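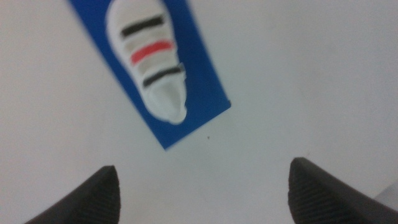
Emow build thread, part 6

Jun 16, 2019

Back at the Stisthorpe shared workshop with the arm. The job is still the same: find the striped piece, pick it up, put it back on the blue card. Black, red, black on beige turns out to be easy for the color filter.

Prantl is the name of my grip script. I rewrote the open and close part in March and it has needed small fixes ever since. Today I changed the opening width and the wait before closing.

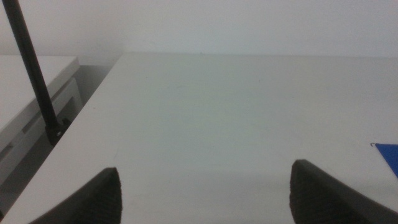 Gripper open, nothing in it. Black rod and clamp on the left edge of the table.

Ran 94 tries with the new settings. 53 ended with the piece on the card. The old settings did worse, but I didn't write those numbers down.

Most of the misses are a bad approach angle. The ribbed pads are fine and I'm leaving them alone.
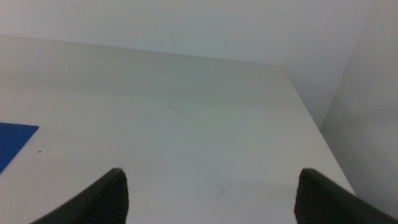 Wrist view, blue sheet far left.

Next is the cable. I want 2 more tie points along the arm so the braided line stays off the work area.

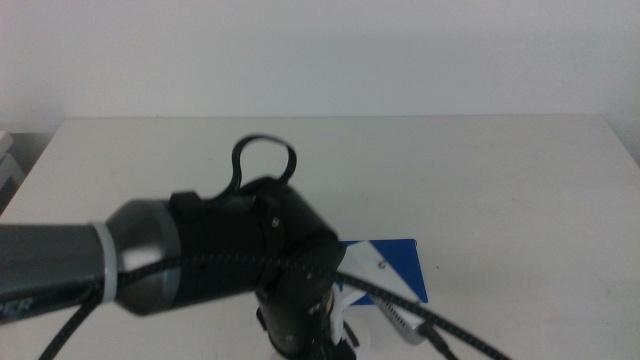

I'll order clips from Bristidgate this week and rerun the same test once they're on. Script changes get posted after that. If you have a cable layout that works on a small arm, send it over.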